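Bench notebook, Porncombe, April

Open day. Writing this up the same evening while I still remember who promised what to whom.

In at 7.30 to warm things up. Ottavio was already there, rearranging the furniture. His theory is that visitors relax if the place looks lived in, and given the state of the place this was the cheapest theory on offer. Úna had printed a schedule with coloured blocks on it, one for each demo, and taped it to the door. It held until the first group.

Forty-two people signed the sheet. Signing was optional and the biscuits were by the other door, so read that however you like.

Running order as planned:

10.00 Zuccaro demo (teleop, visitor drives)
10.45 mailer and cable, live
11.30 talk, Evaristo
1.00 mailer and cable again, with whatever we learned at 10.45

Running order as it happened: talk first, because the Estix people came early and stood in the doorway with their coats on. Evaristo did twenty minutes off the top of his head and then discovered his slides had been up behind him the whole time, on slide one.

The Zuccaro demo went well, by which I mean a boy of nine or so was better at it than anybody on the payroll. He asked why the grown-ups were so slow and Ro-un told him it was for safety. He also asked whether the arm gets bored. Osvaldo said no. I'd have liked a follow-up question on that but his mother moved him along to the biscuits.

Mailer and cable. Notes for next time, so we don't have this conversation again.

The task as written on Úna's schedule was "sort and clear parcel packaging". What it amounts to is a patch cable on a used paper mailer, and the arm has to tell one from the other, lift the cable without bringing the paper along, and put it where it's told. It sounds like nothing when you say it to a crowd. I said it to four groups and watched it sound like nothing each time. Groups three and four were kinder, possibly because group two had just left laughing.

Things that matter more than I thought they would:

Creases. Flat paper is fine. Crumpled paper gives the fingers something to catch, and once they've caught it they're committed. Ro-un has been saying this since winter and would like it noted that she has been saying this since winter. Noted.

Tape. Remove it or leave it, but decide before doors open. Osvaldo and I held opposite views in front of a group of retired telecom people, who then joined in.

The cable's memory. A cable that has spent a year coiled wants to be coiled. Straightening it by hand between runs is cheating, and I did it twice.

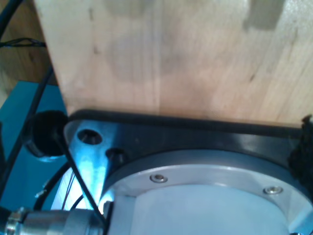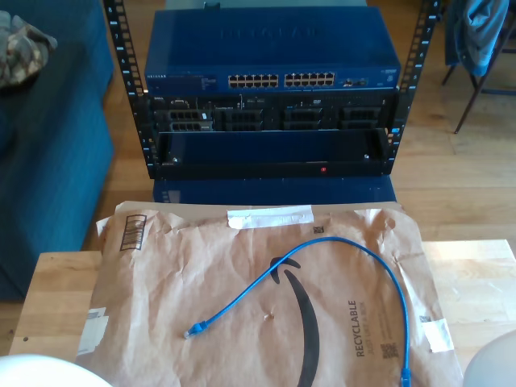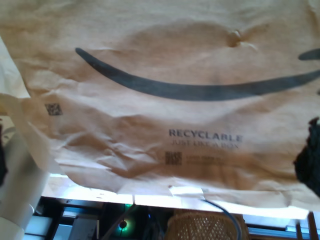 Top to bottom: flange and bracket, the table with the blue cable on the mailer, the mailer close to.

The score. Our log stands at 2,742 episodes for the cable family, all variants, and I had that number ready because someone always asks. Someone asked. The next question was how many of those worked, and I talked about the value of failure data until the man from Estix looked at his watch. Must get a proper success figure out of the log before the next one of these. Evaristo says there's a script. There has been a script for as long as I've worked here.

In the 10.45 slot (which began at 11.20) the first attempt picked up the cable and the paper together, held both up to the audience like a fish, and stopped. Applause. I think they took it for the finish. I let it stand. The second attempt was clean. Nobody clapped for that one, so there's your lesson in public engagement.

The 1.00 slot: slowed the approach, moved the lamp over a bit toward the sofa side, and told Ottavio to stop narrating. Two good lifts, then a long think, then another good lift. The long think was the planner timing out and retrying. A woman in the front row whispered "it's deciding" and I've decided to use that in the paper.

Several visitors wanted to know when it would plug the cable into the switch. A fair question, with a network switch full of vacant sockets in plain view. I said insertion was a separate project. It's a separate project in the sense that we tried it in a weekend and agreed to speak of it in the future tense.

Hardware notes, for whoever's on tomorrow:

- Check the wrist screws before power-up. I have no reason to think they've shifted, but it was a long day with a lot of stopping and starting, and the torque driver is in the second drawer where it lives, in theory.
- Look at the cable routing near the bracket at full wrist rotation. I'd like more slack there. Osvaldo would like less. Do it with both of us in the room.
- Finger pads: replace if they look any scruffier than they do now. Zosonix quoted us a month on the last lot, so order before you need them.
- Don't throw out the mailer. It's had so many runs on it that a new one would count as a change of conditions. I've written DO NOT BIN on a sticky note on the table, and I'd ask that the sticky note not be binned either.

Visitor book, selected: "Very interesting." "Very interesting." "Thought it would be bigger." "Does it do dishes?" One long entry about the parking, with a diagram.

From the Estix side, they want a follow-up call about packaging returns. Their real parcels are worse than ours in every way, apparently: labels over labels, half-torn flaps, somebody's receipt stuck to the outside. Asked them to send us a box of the worst. They seemed delighted to have somewhere to send it. Úna has the contact.

To do:
Success rate from the log (Evaristo, script, allegedly)
Timeout on the planner, or at least a status light so it looks deliberate
Rerun the crease comparison Ro-un's way, same cable, smoothed and crumpled paper, blocks alternating
Give Ottavio a chair for the next one, a long way from the microphone
Return the borrowed urn, which still has tea in it

Left at 6.15. Lights off, arms parked, e-stop in. Schedule's still on the door if anyone wants something to read.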